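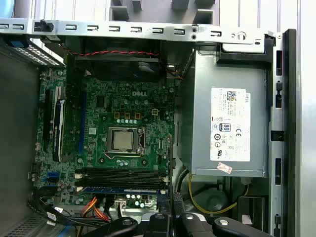

Section 4. Memory Module Handling with the Arm

This section applies to the Urncombe student automation club kit: the bench arm, the Furkon two-finger gripper and the Darkura control program, release 8. Complete Section 3 (Homing and Tool Check) before starting. Work in pairs. One student runs the program. The second student stands at the stop button and does nothing else.

4.1 Before You Start

1. Shut down the computer, unplug the power cord and press the power button once to drain the board.
2. Remove the side panel and lay the tower on its side on the slatted bench, open side up.
3. Put on the wrist strap and clip it to bare metal on the chassis.
4. Move loose cables clear of the memory slots. Do not unplug the main power connector from the board.
5. Check that the cooler has been removed and that the processor is locked in its socket.

CAUTION: With the cooler off, never connect power to the computer. The practice towers are for handling work only.

NOTE: The club towers are not all alike. Some boards have two memory slots next to the socket, others have four. Select the matching board file in Darkura before teaching any points. A point file taught on one board must not be run on another.

4.2 Teaching the Approach Point

1. Set the jog speed to 8 percent.
2. Jog the arm until the gripper is above the memory slots. Keep the fingers higher than the top of the power supply while moving sideways.
3. Open the wrist camera view and turn on the crosshair.
4. Rotate the wrist until the long side of the slot is parallel to the crosshair line.
5. Lower in single steps until the height readout shows 81 mm. Stop.
6. Confirm that the processor and the slot latches can both be seen in the view. If either is missing, raise the arm and repeat from step 2.
7. Save the point as APPROACH.
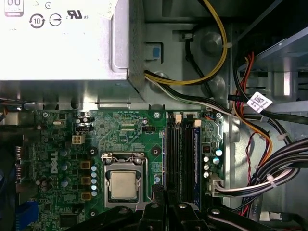 Figure 4-1. Wrist camera view with the gripper over the processor socket and memory slots.

CAUTION: The fingers pass close to the socket. Do not jog in the down direction at more than 8 percent, even after the point has been saved.

4.3 Placing the Module

1. Open the latches on the target slot by hand. The gripper is not used for the latches.
2. Load the module into the fingers by the edges, contacts facing down. Check the notch position against the key in the slot.
3. Set the grip force to 31. This is a Darkura scale value and has no unit.
4. Run APPROACH. Wait for the arm to stop fully.
5. Select LOWER and hold the enable switch. Watch the module from the side of the bench, not only on the screen.
6. Release the enable switch when the contacts reach the mouth of the slot.
7. Correct any tilt with the wrist jog, then continue in single steps.
8. When the contacts have entered the slot, open the gripper and run RETRACT.
9. With the arm parked, press the module home by hand until the latches close. 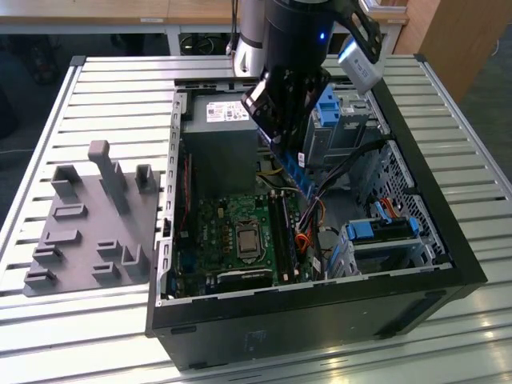
Figure 4-2. Arm lowering a part into the open tower. The fixture plate is on the bench to the left.

NOTE: If the module catches on the slot, do not raise the grip force. Back off, inspect the contacts and teach the point again.

4.4 Fault Codes

332: Force limit reached during LOWER. Release the enable switch, jog up and check the tilt of the module.

31: Board file does not match point file. Reload both.

Any other code: press stop, write the code in the bench log and go to Section 7.

4.5 End of Session

1. Park the arm and switch off the gripper.
2. Return the modules to their antistatic bags.
3. Save the point file under the team name. Teams entered for the Väisänen Cup must also save a copy to the competition folder before 4:30 p.m. on Monday.
4. Refit the side panel with its original screws.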